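Week 4 handout: Learning to fold cloth from hand-held gripper demonstrations
Notes by Mekdes Hailu, for the Saturday group

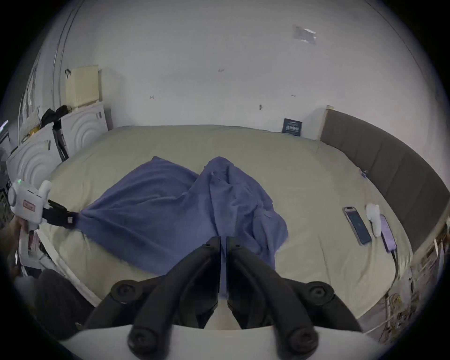 Why collect demonstrations without a robot arm?
Cost and speed, mainly. A person holding a gripper can record in any home, and an arm has to be carried in, bolted down and calibrated first.

1. What is recorded
The camera rides on the gripper, so the policy is trained on the same view it will have later on the arm. We log the images, the gripper pose and the jaw opening. With 2 grippers, both poses must share one clock.

2. Why towels
A towel has no fixed shape. The useful grasp points are corners, and a corner may be under a fold. In the picture one gripper has a corner of the blue towel while the rest is still crumpled.

3. The Duleo result
Shewit Gebretsadik trained one policy on 1,000 demonstrations from a single room and another on the same number spread over 12 rooms. The second did better in rooms neither had seen. Training time was the same - only the data changed.

4. Limits
Pose tracking drifts on plain walls and bedding. Fast hand movements may also be beyond what the arm can copy, so these are filtered out before training.

Reading for next week: Zaneck notes, section 4. Bring one question about the filtering step.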